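Speaker notes - open day recap, Skostora workshop
27 December 2020

Slide 1. Say who I am and thank Meriem Naciri for setting up the visit. Keep it short.

Slide 2. Why we went. Belhaj packs small mixed orders by hand, up to 206 on a busy day. We wanted to see how an arm handles loose items of different shapes before we ask for a price.

Slide 3. The pick and place station. The items are basic: a red cube, a green ball, a wicker basket on a white table. Bouchra Zerouali ran the station and took questions as she went.
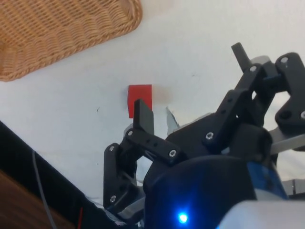 Visitors asked most about setup time. Bouchra's answer was two days for a new item if the lighting stays the same. Longer if it doesn't. Mention that our packing room has windows on one side - we would need blinds.

Slide 4. Flat and round items. Reynaldo Navarro asked what happens when a ball rolls after the arm has started to move. The software checks the position again before the fingers close. Pause here, people will want to discuss this.
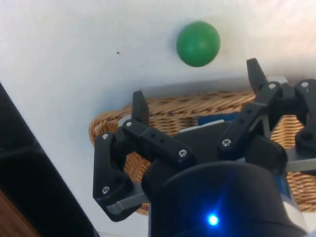
Wear on the finger pads came up too. Skostora changes them every 3,000 picks and keeps spares at the bench. Ask Mireille to add that to the cost sheet.

Slide 5. What we still don't know. Soft packaging. Noise over a full shift. Whether the arm can share a table with a packer - Bernadette Conneely is checking the safety rules.

Slide 6. Next step is a second visit with 8 of our own products. Take names at the end for anyone who wants to come.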